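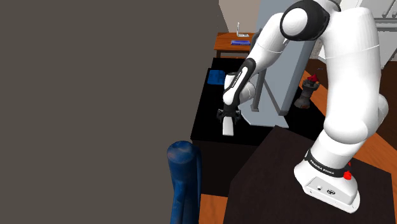
Sosina Alemneh wants to know whether she has to be good at maths to join. No. You need to be able to subtract, and to stay calm when the answer comes out negative and the arm heads for the floor.

Wimbridge Robot Arm Club: questions we keep getting
Last updated 2023-08-03

What do members do all evening?
They write a short program that makes a simulated arm pick something up and put it somewhere else. The task for the new term is called Andamell, after a village none of us has found on a map. You get a table, an arm and a plain white object, and you try to bring the three together politely.

Is there a real robot?
Everything we do runs in the simulator. A simulated arm can be driven into a simulated table 300 times in an evening and the bill stays the same. We reached that figure in our first term and were quite proud of it.

What do I see on screen?
Two sorts of view: a wide one of the room, and a close one with the fingers in it. Beginners trust the wide view far too much. It makes everything look reachable.

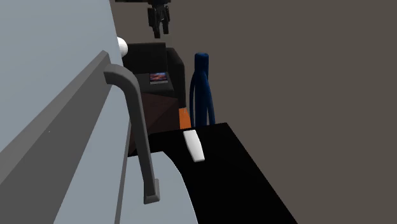

Andamell task: white object on the black table, gripper open.

Why is there furniture?
The rooms come ready furnished. An arm that only works in an empty room is not much use to anyone with a sofa. Your program should cope with clutter — or at least avoid hitting it at speed.

How is a run scored?
Out of 6. You lose points for knocking things over and for dropping what you were meant to be carrying. Arguing with the scorer costs nothing and has never gained anything either.

My gripper closes on thin air. Is it broken?
It's your numbers. Check the height first, then the angle, then whether you saved the file. Slow the approach right down for the last bit and look at the close view before you close the fingers. 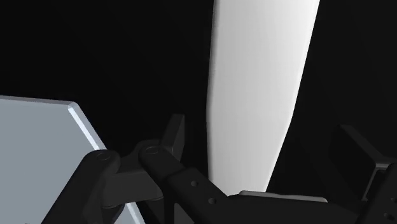 Etenesh Lemma asked whether it counts as cheating to nudge the start position until the grasp works. For practice, nudge away. On competition night the Vuvwood file sets the start position for everybody, and it has no sympathy.

What is the Vuvwood file?
The settings file for the competition, 800 lines long and commented by someone in a hurry. Please don't tidy it. The last person who did spent the rest of term putting it back.

How big are the teams?
Up to 6. Two of you will end up doing the typing whatever the rota says.

When do you start again?
September, in the upstairs room at Wimbridge library. Bring a laptop and its charger — the sockets are all along one wall, so come early if your battery is elderly.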